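Folanlow Tabletop Litter
README for release 2

Contents

Folanlow Tabletop Litter is a labeled record of coffee tables being cleared in furnished living rooms. It covers small disposable items left on the table after people have been sitting there, and the bin they go into. Books, remotes, plants and dishes are out of scope. Tables holding only those were dropped before labeling.

The release holds 1000 tables. Release 1 is included unchanged in the folder old, and its labels should not be mixed with the new ones. The item vocabulary has 107 names, most of them packaging.

Files

tables.csv has one row per table, with room code, table finish, floor covering and seating layout.
items.csv has one row per item, with name, state and disposal label.
bins.csv has one row per bin, with liner and placement.
vocab.txt lists the item names, one per line, lowercase.

Room codes starting with G are from Grekcombe and those starting with B are from Brosley. The letter carries no other meaning.
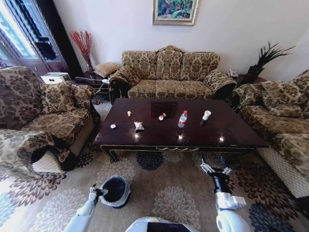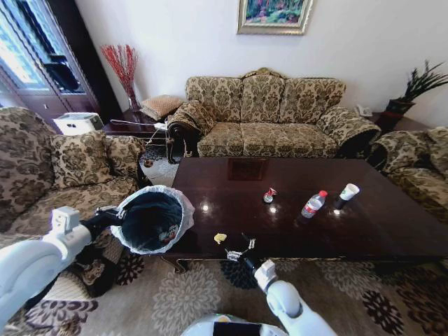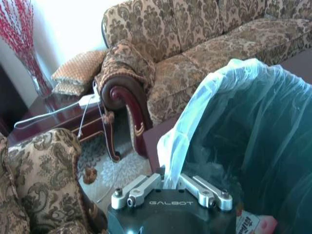

Item state is recorded separately from item name. The permitted values are whole, crumpled, folded, torn and unknown. A wrapper and a flattened can are often hard to tell apart at low resolution, and the label wrapper_or_can exists for those cases. Do not split it by guessing. Polished tops cause a second kind of error: with a table like the dark glossy one above, bright window reflections were sometimes labeled as white paper in the first pass. Celina Czarnecka rechecked all rows with finish = gloss, and the corrected rows have pass = 2. Small white items on gloss tops should still be treated as the least reliable part of items.csv.

Disposal labels

trash: goes in the bin as is. Crumpled wrappers and used paper cups fall here.
ask: may still be wanted. Bottles with liquid, unopened packets and folded tissue packs fall here.
keep: belongs on the table. Trays, coasters and plaques fall here, including flat ones that hold nothing.

An empty bottle is trash. Where the contents cannot be made out, the label is ask. Caps are labeled on their own only when separate from a bottle.

Bins

The liner field is yes, no or unknown. A liner folded over the rim counts as yes. Color is not recorded, as annotators disagreed too often on dark greens, blues and blacks. Placement is floor, raised or other, and applies to one moment only.

Known problems

Patterned carpets and damask upholstery hide small litter. Items on seats are not labeled even when plainly litter.
Fringed throws have been mistaken for string in some rooms with code B.
Item order in items.csv is arbitrary.
Cup material is missing for rows numbered below 2000.

Maintenance

Labels: Celina Czarnecka, Radek Bednárik
Vocabulary: Latrice Montoya
Send corrections with the table number and the row number. Fixes received before the end of May go into the next release.

Last edited April 18, 2026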